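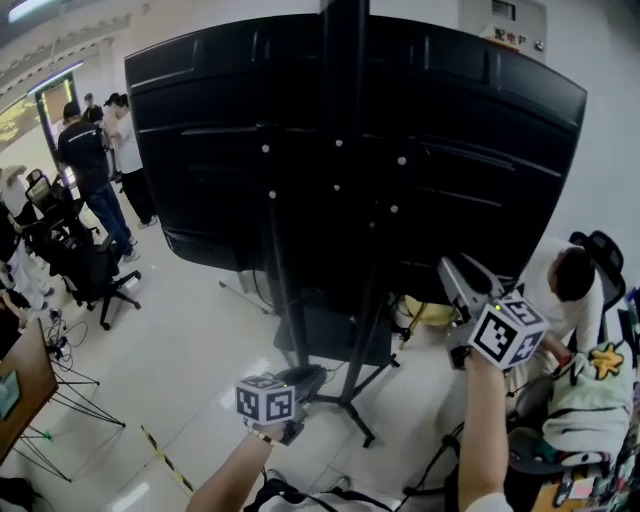 The Back of the Screen

The brochure said the display would change the way the Durnmont office worked. Huia Henare had read it twice on the train and underlined the word "immersive," which appeared on every page except the one with the price.

Now she stood behind the thing. From the front it was probably fine. From the back it was a long black curve of ribbed plastic on a pole, and it had white dots on it.

"What are the dots for?" she asked.

Mendes was on the far side, where the picture would be if there were a picture. "Which dots?"

"The seven white ones."

A pause. She heard him turn a page of the manual, then turn it back.

"Ventilation," he said.

"They're not holes."

"Then they're not ventilation."

She had known Mendes for 17 years and had never heard him give up a point that fast. It worried her. She squatted and looked at the stand. It had splayed legs and little casters, and the tile under it was so shiny that it seemed to be standing on another stand, upside down, which was doing half the work. She gave the pole a push with one finger. She didn't like how easily she could picture the rest.

"Do the wheels lock?"

"Plitirbridge says they lock."

"I'm asking you."

"I'm telling you what Plitirbridge says."

Plitirbridge had sent the display, along with a letter saying that most clients were up and running in 30 minutes. Huia would have liked to meet one of those clients. She would have liked to see their floor. It was past four in the afternoon, they had started after lunch, and there were cables going off across the tile in directions she couldn't account for. She followed one with her eyes until it went in among the others, and then she picked a different one and followed that.

"Are you going to help," said Mendes, "or are you inspecting?"

"Inspecting."

"Find anything?"

"There's a box on the wall that runs the power to this whole room, and I'd like to know if anyone asked it about this."

He came around then, wiping his hands on his trousers, and looked up at the gray box. He had the expression he wore at restaurants when the bill came.

"It's one screen," he said.

"It's one very large screen. What was the last one? The Ferkier?"

"The Ferkier was different."

"The Ferkier was also going to change how we worked. We were in the dark for an afternoon and you ate all the ice cream because it was going to melt."

"It was going to melt."

She let that one go. On the desk, under the papers, was the packing slip, and she pulled it out by the corner. Item 621, curved display, mobile. Mobile! As though it might want to go somewhere. There was a space for a signature, and under it, in smaller type, a sentence saying that the person who signed had seen the unit in full working order.

"They want me to sign for something I haven't seen work," she said.

"Everyone signs that."

"I'm sure they do."

She put the slip back where it had been and set a pen on top of it, uncapped, so he couldn't say she had been difficult. Then she walked to the black office chair, sat down and folded her arms.

"Go on," she said. "Turn it on."

Mendes went back around to the front. She could see his shoes below the edge of the display, close together, like the shoes of a man at a window.

"From there you won't see anything," he called.

"I'll see the lights go out," said Huia, and waited – and after a while she heard him turn another page.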